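Pestine adds cold storage tier to its managed backup service

21 March 2021 – Pestine, the cloud hosting company, has added a low-cost storage tier to its managed backup service. The new tier, called Liseo, is meant for backup copies that have to be kept for a long time and are seldom read.

Customers can turn Liseo on from the control panel they already use. Once it is on, any backup older than 30 days is moved out of standard storage overnight. The move does not touch the live application and needs no agent on the server. Backups stay in the same list as before, with a label showing which tier they are in.

Restoring from Liseo takes longer than restoring from standard storage. A request is placed in a queue and the files are made ready within 2 hours, after which they can be downloaded or written straight back to a virtual machine. Customers who need a faster restore can pin single backups to standard storage and pay the usual rate for those.

Storage in the new tier is billed by the gigabyte each month, with no minimum term. There is a charge for reading data back, shown on screen before the request is confirmed. The first 1000 gigabytes read in a calendar year are free on every account. 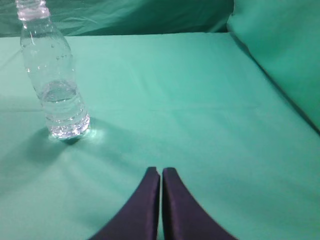 Customers who took part in the trial said the overnight move had caused them little trouble, though one asked for clearer warnings before old backups were deleted. Pestine has since added an email notice, sent to the account owner and to one other address of the customer's choice.

The trial began in January and took in 3402 virtual machines. Most were running databases or file shares, and the rest were web servers. During the trial the company changed the way very small files are handled – they are now packed together before they are moved, so a folder of short log files no longer takes longer to restore than one large disk image.

Data in Liseo is encrypted before it leaves the host. Customers may use a key managed by Pestine or supply their own through Vidmar, the company's key service. Copies are held at two sites in the same region. Moving backups between regions is not supported at launch.

The tier also works with Gatinex, the Pestine command line tool, from the current release onwards. Scripts written for the older backup commands will carry on working and need no changes unless they set a storage class by name.

Liseo is available now to all customers on a paid plan. Prices, a setup guide and a list of supported regions are in the customer area of the Pestine website.

Press enquiries: please use the media contact form on the Pestine website.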